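Encyclopedia > Hardware > Processors > Processor trays and sockets

Print this article | E-mail this article

A processor tray is a molded carrier with a grid of shallow pockets, each sized to hold one computer processor. Trays are used wherever bare processors have to be stored, counted or moved before they go into a machine, and they are one of those humble objects that reward a second look. A good one protects hundreds of delicate contacts, keeps parts the same way up and lets a whole batch be checked at a glance!
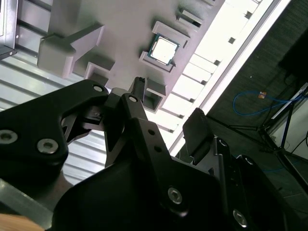 Last changed: May, by Deividas Ķēniņš

Design

Most trays are a single piece of plastic, with raised dividers forming the walls of the pockets. The example shown is a pale gray one with square pockets, a processor resting in one of them and others empty. The chip has a green edge, the circuit board it is built on, and a bright metal lid called the heat spreader. Along the side of the tray runs a white ridge with small, evenly spaced square notches.

Pocket walls usually support the processor by its rim, so that the contacts underneath touch nothing. This matters most with pin-type processors, where a bent pin can mean a long evening with a magnifier and a mechanical pencil (an empty 0.5 mm pencil tip is a well-loved tool for this). Flat-contact processors are tougher underneath, but they still dislike skin oil and dust.

Many trays are made from static-dissipative plastic, which lets a charge drain away slowly. Color is a poor guide to this. Black trays are common, but gray, blue and clear ones exist as well, and the only safe check is the maker's marking or a meter.

Tray sizes

There is no one size. Collectors like to compare them, and the Pudthorpe Computer Museum keeps a drawer of 40 different patterns, from long factory trays to little repair-bench ones with 10 pockets. The Fandau 522 is a favorite there: it stacks beautifully, and its corner is cut off at an angle so it can't be stacked backward.

From tray to socket

The processor's final home is the socket on the motherboard. Moving it there takes only a moment, yet it is the part of building a computer that people remember -- usually with their breath held.

The lever beside the socket is released first and, on designs that have one, the metal load plate is swung open. The processor is lifted by its edges, lined up using the small triangle or notches at its corners, and set straight down.
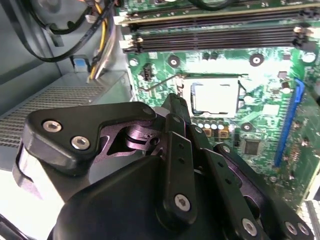
No pushing is needed at this stage. If the processor sits flat, the plate is closed and the lever brought back down, which can take a surprising amount of force on flat-contact sockets. A faint creak is normal. A processor that rocks or sits high should be lifted out and lined up again.

Memory and the cooler generally follow, with thermal paste spread on the heat spreader just before the cooler goes on. Empty trays can be reused for years if they are kept clean and lidded.

See also: Heat spreader; Load plate; Static-dissipative plastics

Reader comments (3)

Nkuna: Lovely article. Could you add something on lids? Mine from Atix clip on at 2 corners and pop off if you so much as sneeze.

oldbench: The pencil trick works, but go a row at a time and sight along the pins from the side. I saved almost a whole tray that way.

Deividas Ķēniņš: Thanks both. Lids are on my list, and I'd love to hear from anyone who still has the hinged kind.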